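Search this journal
Enter keywords, authors, DOI
Advanced search

We use cookies to improve your experience on this site. By continuing to browse you agree to our use of cookies. Accept / Manage settings

4. Sorting, storing and naming small tableware

4.1 Scope of this section

The previous section dealt with cooking pots and larger vessels. We turn now to the small items that are handled every day: forks, spoons, knives, saucers, small plates and the trays and drawers in which they are kept. These items have had less attention in the literature on household storage than furniture or food. They are cheap, they are replaced without much thought, and people rarely mention them when asked to talk about their homes. In the Jultivari interviews they came up mostly when the interviewer asked to see a drawer.

The material comes from the three sites described in Section 2: Astholm, Conceição and Warnness. The inventory holds 3939 entries for small tableware. An entry is one object, however worn, and a set bought together was entered as separate objects. Serving spoons were included if they were kept with the eating cutlery and left out if they hung on a wall or stood in a jar by the stove. This rule was set after the January pilot, when two coders had treated serving spoons in different ways and the totals for the same kitchen did not match.

Each household was visited twice. On the first visit the drawers and shelves were listed as found. On the second, a member of the household was asked to empty the main cutlery drawer onto a table and put everything back, talking while doing so. The second visit gave us most of what follows. People who had told us on the first visit that they had "no system" put the objects back in nearly the same places, and several were surprised at how quickly they did it.

4.2 Kinds of container

We coded containers into seven types: the molded tray, the slatted insert, the loose box, the jar or mug, the cloth roll, the bare drawer and the shelf. The molded tray was the most common type at all three sites. It is usually a single piece with long compartments side by side and sometimes a shorter one across the front or back (a plastic tray of the general kind appears in Figure 3). Owners seldom remembered buying it. In rented homes it had often come with the kitchen, and in Warnness several tenants thought of the tray as part of the drawer and did not list it among their belongings.

The slatted insert was found mainly in newer kitchens in Astholm. It can be cut or slid to fit the drawer, and people who owned one tended to have rearranged it once, soon after moving in, and then left it alone. The cloth roll was found only in Conceição, where it held cutlery kept for guests. Two women there unrolled theirs for us and rolled it up again straight away without using the table.

The bare drawer is worth a longer comment. Earlier writers have taken the lack of a tray as a sign of a poor or careless household. Our interviews do not support that reading. Some of the most carefully kept drawers had no tray. The forks lay to the left with handles toward the user, the spoons lay nested to the right, and a gap was kept open between them by habit alone. Older respondents in Warnness had learned this from parents and disliked trays, which they said collected crumbs. One retired ferry worker told us that a tray "gives you one more thing to wash," and his wife, who had bought a tray some years before, now kept string and batteries in it.

4.3 What goes in which compartment

The order of compartments was more stable within a family than within a town. Adult children living apart from their parents often used the same order, and couples who had grown up with different orders could usually say whose had won. In most cases it was the order of the person who had unpacked the kitchen. Respondents gave this as a plain fact and did not describe it as a matter of dispute, though a few remembered reaching for the wrong compartment during the first months.

Knives gave the most varied answers. Some households kept table knives next to the forks and sharp knives in a different drawer. Others kept all knives together, and a smaller group kept sharp knives in the main tray but with the blades pointing to the back. Families with young children had often moved the sharp knives to a high shelf and then left them there after the children had grown. In one Astholm home the youngest child was already at college, and the knives were still on top of the refrigerator.

The short compartment, where there was one, was described with words such as "bits," "odds" and "the rest." It held teaspoons in some homes and in others a mix of corkscrews, skewers, rubber bands, birthday candles and keys. Respondents apologized for this compartment more than for any other part of the kitchen. Several cleared it out between the first visit and the second. Where this happened we kept the first listing for the inventory and noted the change.

4.4 Saucers and small plates

Small round dishes caused more trouble in coding than cutlery did. The same object was called a saucer, a side plate, a bread plate or just a small dish, depending on what it had last been used for. In Conceição a dish that had lost its cup was still called by the word for saucer and was used for salt, cut limes, coins or a soap bar. In Astholm the separate word dropped away once the cup was gone, and the dish was stacked with the small plates. We therefore coded these dishes by diameter and shape and kept the household's own word in a second column.

Use at the table also differed. A saucer in Warnness was most often a place to rest a teabag or spoon. In Conceição it was used to serve one piece of something – a cookie, a slice of sweet potato, a small cheese bread – to a visitor who had not sat down for a meal. Respondents there said that handing a visitor food without a dish under it would be rude, even if the food was wrapped. The saucer was put down in front of the visitor, and the visitor was expected to leave it on the table. Carrying it to the sink was done by family and by close neighbors.

Storage followed from use. Where saucers were used for visitors they stood on an open shelf near the door to the front room. Where they were used for tea they were kept beside the kettle. Where they had no fixed use they ended up at the bottom of a stack of larger plates, and people had to lift the stack to show them to us. These bottom dishes were also the oldest in the house in many cases, and they brought out more family history than anything else in the second visit.

4.5 Replacement and loss

Teaspoons were the item most often said to be missing. We asked each household how many it had started with, and most could not say. The few that could were households with a boxed wedding set of 12, where the gaps could be seen in the box. Explanations included lunch bags, the trash, the garden and visiting relatives. We have no means of checking any of these and report them only as what people said.

Forks and table knives were replaced one at a time, from market stalls or from the drawers of relatives who had died or moved. As a result most drawers held several patterns. Respondents had clear preferences among them. Many had a spoon or fork they would not use and had never thrown away, and they put it back at the bottom of its compartment while telling us so. Weight was the usual complaint, followed by the shape of the handle.

Trays were replaced less often than their contents. A tray was changed when the family moved and the old one did not fit the new drawer, or when a corner cracked. Old trays were put to other uses in sheds, sewing boxes and desks. We had not planned to list these, and only the Warnness team did so, so no comparison between the sites is possible on this point.

4.6 Limits of the material

Emptying a drawer in front of a visitor is an unusual act, and people may have been tidier on the second visit than they are on a normal day. The interviews in Conceição were longer than those at the other two sites, and the section on saucers leans on them for that reason. We also have little from people living alone in Astholm, who agreed to the first visit but often declined the second. Section 5 takes up dishwashing and drying, where the order of work at the sink can be set against the order of the drawer described above.

Related articles
Fashola, T. Shelves, hooks and the back of the kitchen door
Henríquez, L. Names for cups without handles
Nogueira, A., and Peixoto, W. Unpacking first: who sets up the kitchen
Vieira, J. Guest plates and everyday plates in Conceição

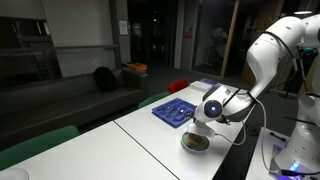
Figure 3. Small round dish and blue plastic cutlery tray with molded compartments, on a white table.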